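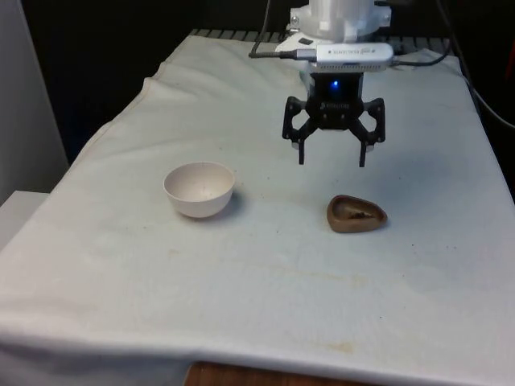 You only need one good bowl and one odd little dish, and everything else on the table is showing off, a reader wrote to us in January, after we had filled 10 pages with matching dinner services. We've been arguing about that letter in the office ever since. I am now almost entirely on the reader's side.

Start with the bowl. A deep, round white one with a smooth rim is the most useful thing in my kitchen, and I say that as someone with far too many kitchen things. It takes soup at noon and cherries at four. It holds the eggs while I look for the whisk. When it's empty I leave it out, partly out of laziness and partly for the pleasure of the curve, which looks different at breakfast than it does under the lamp at night.

The odd little dish is harder to defend and much more fun. It might be an oval, a leaf, a pod, a rounded triangle with a raised lip, something you could tip or pinch or pass along with one hand. It has no proper job. In my house it has held salt, loose tea, olive stones, hairpins, the burnt ends of matches and (for a whole winter) a single key that fitted nothing. Put a brown one beside a white bowl on a white cloth and the two of them make a table already. You could stop there and serve lunch.

A shelf in Nirkton

To test the theory I went to Nirkton, where Verstraete has sold tableware from the same narrow shop for longer than the paint on the door suggests. The front window is all big platters. Walk past them. At the back, down two steps, is a wall of small dishes, stacked, nested and leaning, almost 200 of them, and hardly any two alike. I had planned a short visit and came out after dark!

What you learn at that wall is how much shape matters when a thing is small. A round saucer lets food slide about. A three-sided dish gathers it, so that the last spoonful of anything dry ends up in a corner, ready to be poured. The lip makes a difference too. Too low and you'll have crumbs on the cloth, too high and it feels like drinking from a shoe. I picked up dish after dish and tipped imaginary tea leaves into an imaginary pot, and the good ones were obvious straight away. They sat in the hand as if they'd been squeezed there.

The pottery at Lutell, a bus ride up the valley, supplies a good share of them. It makes 16 small shapes, some thrown and pressed in afterwards, some built by hand from a flat sheet of clay, and the seconds go on a trestle by the gate. I prefer the seconds. One of mine has a thumb mark in the base and is the dish everybody reaches for.

On white, and why it isn't boring

I used to think white bowls were what you bought before you knew what you liked. Then I borrowed a set of speckled blue ones from the Nedero range, which are lovely, and found that they argued with nearly everything I cooked. Beetroot looked bruised. Rice pudding looked like a mistake. Back in the white bowl, the same beetroot glowed.

White also keeps you honest about washing up. A few tea leaves or flecks of pepper left at the bottom will show from across the room, and I've come to like that. It's a bowl that tells you how it has been used. Brown is the opposite, a forgiving colour, happy with a bit of dust and residue, and it warms up everything next to it. That contrast is the whole trick of the pairing, really. One is clean and deep and catches the light, the other is low and earthy and keeps its own counsel.

The cloth underneath

Please don't iron it. Or iron it if ironing makes you happy, but a white cloth with some folds left in it is a far kinder surface than a pressed one. The shadows of the crockery go soft on it. It muffles the clatter. Let it hang well over the front edge and bunch a little at the back if it wants to, and the table looks as though people are expected.

Mine is an old flat sheet, hemmed badly, with a weight (I checked, on the parcel scales) of 2340 grams, so it stays where it's put — no clips needed, even outdoors. Tea stains come out with a soak in cold water if you get to them quickly. The ones I didn't get to are under the fruit.

Putting it together

Lay the cloth first and resist smoothing it more than once. Set the bowl off to one side, never dead centre, and put the little dish slightly forward of it, near enough that a hand can travel between the two. Leave a decent stretch of bare cloth. It will feel mean for a moment, and you'll want to add a candle, a jug, a sprig of something. Wait until the food arrives before you decide.

Then use them. Shell peas into the bowl and let the dish take the stalks. Put plums in one and stones in the other. Measure out your tea, pour it, and leave the dusty dish on the table while you drink, because the crumbs of a good afternoon are nothing to tidy away in a hurry. I've done it most days since I came back from Nirkton, and the matching dinner service is still in its box in the hall.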